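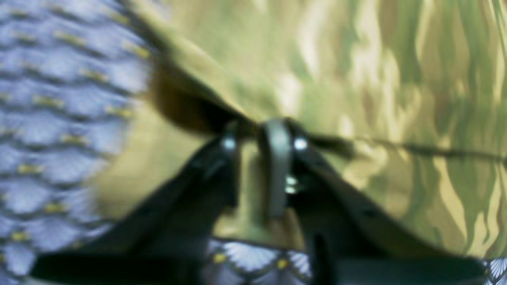
Layers of fabric, close up.

Sakville clothes swap returns for a bigger second year

29 January 2023 - for immediate release

Sakville's community clothes swap is coming back this July, and it's going to be a good deal larger than the first one. The swap will take over both floors of the Bondarchuk Hall for 2 days, with room for 300 visitors on each of them. Entry is free, and so is everything on the rails.

The idea is simple. You bring clean clothes you no longer wear, you get a token for each piece, and you spend your tokens on things other people have brought. Last year's event was a single afternoon in the small upstairs room, and 198 people came up the stairs to it! The queue went out past the bus stop at one point, and by closing time the children's rail had been emptied and refilled more often than anyone had planned for. We loved every minute, but we did need more space.

Plelix, the Sakville neighbourhood group behind the swap, has spent the winter going through the comment cards. People wanted longer opening hours, more mirrors, somewhere to sit and a proper menswear section. All of those are happening. There will also be a tea table on the ground floor, run by the allotment society, with cake for as long as the cake lasts.

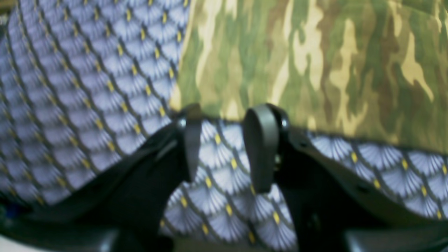 Household fabric is welcome for the first time as well. Curtains, pillowcases, tablecloths and decent-sized offcuts can all be handed in for tokens, and they'll have their own corner near the sewing tables. Lots of last year's visitors told us they had bags of the stuff at home and couldn't bear to throw it out. If you make quilts, cushions or fancy dress costumes, come early - this corner will go fast.

The sewing tables are the part we're most excited about. Prusta, the mending circle that meets above the library, is bringing its machines and its very patient members along on both days. They'll help with hems, buttons, split seams and small holes, and they'll show you how to do the job yourself if you'd like to learn. There are 64 bookable mending slots, each long enough for one repair, and a walk-up table for quick questions. Please wash anything you'd like mended before you bring it.

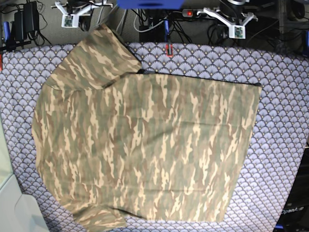 Menswear was the thinnest rail last year, and we'd really like to change that. Work shirts, jumpers, coats, football tops and smart trousers are all wanted, in every size and especially the larger ones. Patterned things are just as welcome as plain ones, so if there's a camouflage shirt in olive green and sandy beige at the back of your wardrobe, bring it with you. Somebody will be delighted. Ties and belts count as half a token, so bring them in pairs.

Clothes can be handed in at the hall during the week before the swap, or on the day itself up to an hour before closing. We can take anything that is clean and has some life left in it, including pieces with a missing button or a dropped hem. We can't take underwear, swimwear, pillows or duvets. Shoes are fine as long as they're tied together.

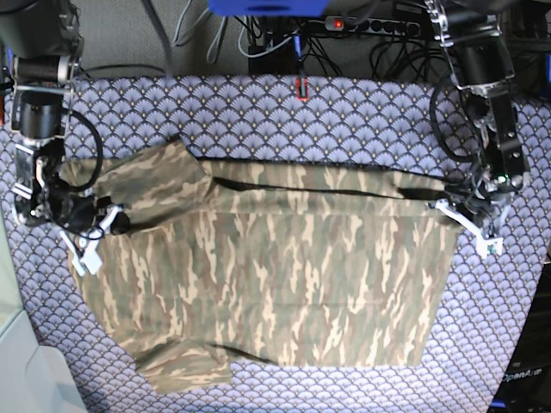

Camouflage shirt with a mostly vertical print, stretched over a blue-lavender table cover.

Whatever is left at the end will be sorted the same evening. Good winter coats will be kept back for the coat rail in the hall porch, where anyone can take one, and worn-out cotton will be cut up for cleaning cloths.

The Bondarchuk Hall has step-free access from the car park side, and a lift between floors. A quieter first hour will run on both mornings, with no music and fewer people let in at a time. Children are welcome throughout.

Exact dates and opening times will go up on the hall noticeboard and the Plelix web page in spring, when booking for the mending slots also opens.

Press enquiries: please contact the Plelix press desk, care of the Bondarchuk Hall, Sakville.

Ends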